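Re: [packing-floor] So are we being replaced or what
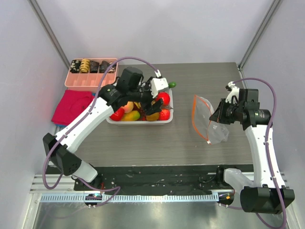
Apologies for the slow reply, I was on lates all last week and by the time I get in I'm not fit to type. I've read the whole thread now, including the bit about the vending machine, which I'd like to come back to at some point because I was also robbed.

Zhuoran Shen wrote:

> Can somebody on the Gurnoneo site tell the rest of us what life is like
> with the two-armed thing? We at Alska have been told we get ours in May.
> So far all we've had is a slide with the word "journey" on it. I have
> four questions.
>
> 1. Is it quick?
> 2. Who looks after it?
> 3. Did anyone's hours change?
> 4. Is it true you have to be nice about it in meetings?

Taking them in order.

1. No. I can do a snack bag in the time it takes the left arm to make up its mind about a peach. To be fair to it, fruit is hard. A tray will have red ones, a mango, a peach and a small green thing all leaning on each other, and it has to get its fingers down in between without bruising the neighbours. The right arm's job is to hold the zip bag, and if you've ever tried opening one of those with cold hands you'll know that people aren't brilliant at it either. The pastries are meant to be the easy part, as they sit in a row at the back of the pink organiser and don't roll.

The figures they put on the board after our first month were 435 bags for the whole cell, and 22 of those went back for repacking. On a decent shift the four of us on the hand bench do almost that many before the second tea. But it doesn't have a second tea, and I expect someone upstairs has a chart about that.

2. You do. I wish I could dress this up. The slide will say "minimal supervision" and what that means is one of you stands next to it. We take it in turns, an hour and a half at a go. You fill the fruit tray, lay out the pastries, put a fresh bag where it can reach and keep the cloth folded on the left where it's expecting to find it. If you fold the cloth differently from the last person you'll hear about it, from the last person.

The standing is worse than the packing ever was. When you pack by hand your head goes off somewhere pleasant. When you're minding the cell you have to watch, and nothing happens, and you still have to watch. Two of ours asked for a stool. The stool needed a risk assessment. We got the stool after 5 weeks and it's a good stool.

What I'd push for at Alska, and push before it arrives, is that minding goes down as a proper task with its own line on the rota. Ours was put down as "other" to begin with, the same as sweeping up, so anyone who spent the morning at it looked as if they'd done next to nothing. It took three conversations and a rather stiff email to get that put right. Do the stiff email first.

3. Yes, though not how we were all dreading. Nobody has been let go on account of it. What went was the overtime before bank holidays, and if you'd been counting on that (I had, there's a boiler involved) then it's a pay cut with a nice smile on. They also stopped replacing leavers on the hand bench. We were six and we're four. I'd rather they had told us that plainly. Instead we worked it out from the coat pegs.

On the other side of things, my wrists are better. I've been doing bags since the Endness depot was still open and I'd forgotten you could open a jar without planning it. Two people have done the course and now get an extra 87p an hour for knowing how to restart it and swap a gripper finger. The course is one day, with sandwiches. Get your name down for that early, because ours was filled by whoever happened to be in the canteen when it was mentioned.

4. Nobody has ordered us to be nice. There is a general feeling that you should say "it" is "learning", in the voice people use for a nephew. I've said in a meeting that it was slow and I'm still here. The engineers, I'll give them this, are perfectly straight if you ask them something direct. It's the layer in between that talks about journeys.

A few odds and ends you didn't ask for:

The purple cables. Each arm has one and it loops out further than you'd think when the arm swings. Stay outside the taped line. Our tape was put down by somebody who had never seen it move, so we moved the tape.

Don't let anyone name it. Bai named theirs in the first week and had to have a leaflet printed when the name turned out to be the area manager's.

Keep your hand bench. They'll want the floor space and they'll ask for it on a quiet day, when it looks reasonable. We kept ours by leaving a great deal of stuff on it.

And ask for the repack figures as well as the bag figures. Ours only went up on the board after we asked, and I don't think anyone was hiding them, they simply hadn't thought about where the bad bags went. They went to us. They still do, but now there's a number for it, and it counts towards our total and not the cell's.

If anyone from Alska wants to come over and stand next to it for a morning before May, ask your shift lead to ring ours. You can have my turn.

About that vending machine. Row C, second from the left, it took a pound off me and the light didn't even come on. Has anybody got an address for the people who empty it?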